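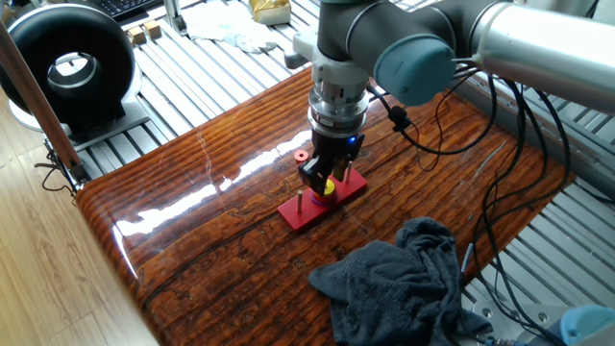
Last changed: 12th December

The letter came on a weekday in November, in with the gas bill and a leaflet about double glazing. It was from Paltex and it said that the rent on the allotment behind the old dye works would not be taken after the end of the year. The land was wanted. There was a telephone number and a reference, 3035, which I was to quote if I rang.

I did not ring. I put the letter under the fruit bowl and went down to the plot to lift the last of the leeks.

My father had the plot before me. When he took it on, Paltex still made cloth in the long shed on the other side of the wall, and the stream at the bottom ran whatever colour they were doing that day. He used to say he could tell the season by it. Navy in August for the school blazers, bottle green after Christmas. He never watered with it, but he liked to look at it, and on Sundays when the works were shut he seemed a little put out that it was only brown.

The man on the next plot was digging when I got there. We had been neighbours for eleven years and had talked mostly about slugs.

"Did you get one?" he said.

"I got one."

"They've given us till the thirty-first."

"I saw."

He went on digging. It seemed an odd thing to be doing, turning over ground he would not plant, but I had come to lift leeks and then found myself tying in the raspberries, so I said nothing. He had put in a row of Ladisov, a late potato he sent away for every year and swore by, and he was finding the small ones he had missed.

At four it was getting dark and he brought his flask over. We sat on the bench my father made from two scaffold boards. The bench was never level and you had to brace one foot.

"My daughter says I can have her back garden," he said. "It's all clay. She's got a trampoline on it."

"Would she move the trampoline?"

"I wouldn't ask."

He poured the tea. I asked what would happen to his shed and he said somebody might want it for the wood. Then he said he had been thinking of going back to Galway for a while, to his mother's people, the Ó Flaithearta side. He had a cousin with three acres doing nothing. He said it the way you might mention a different bus.

"For good?"

"I don't know. They're good acres. Wet."

I said I would be sorry, and he nodded and looked into his cup. That was as far as either of us could take it.

I went down most days after that. I took out the blackcurrants first, two of them, with as much root as I could get, and stood them in buckets by my back door. I took the cold frame apart. Under it I found one of my father's plant labels, a strip of white plastic with his capitals on it in pencil. It said GOMIVOW, and nothing else. I knew it was a bean. I could remember him shelling them at the kitchen table into the colander, fat speckled things, and I could remember my mother saying they tasted of the packet. I had not grown them since he died. I had not thought about them at all.

I looked in the tin when I got home. It was his seed tin, a biscuit tin with the lid gone rusty at the corners, and I had always kept my own seed on top and never gone to the bottom. There was an envelope there, folded over twice and held with a paper clip. There were beans in it. They must have been about twenty years old.

I laid a few out on wet kitchen paper in a saucer and put another saucer over them and stood it on the boiler.

On the last Saturday my neighbour was burning things in the oil drum. He had his good coat on. His shed was already gone and there was a clean square where it had been, very pale, with a few woodlice crossing it. He gave me a carrier bag of the Ladisov for seed and told me to keep them somewhere dark and not let the frost at them. I knew that, and he knew I knew it.

I had brought him an envelope. I had written the name on it and put half the beans inside.

"They may not come up," I said. "They're very old."

"What are they like?"

"My mother didn't care for them."

He put the envelope in the inside pocket of the good coat. Then we picked up the bench, one at each end, and carried it up the path to the gate, stopping twice to change hands, and sat on it there until his lift came.

At home I took the top saucer off. The paper had dried at the edges so I wetted it again. One of the beans had split its skin along the side, and I couldn't tell if that was growing or only the wet. I put the saucer back and turned the boiler down a little.

Contact the author | All stories copyright the author, please ask before reprinting | Back to top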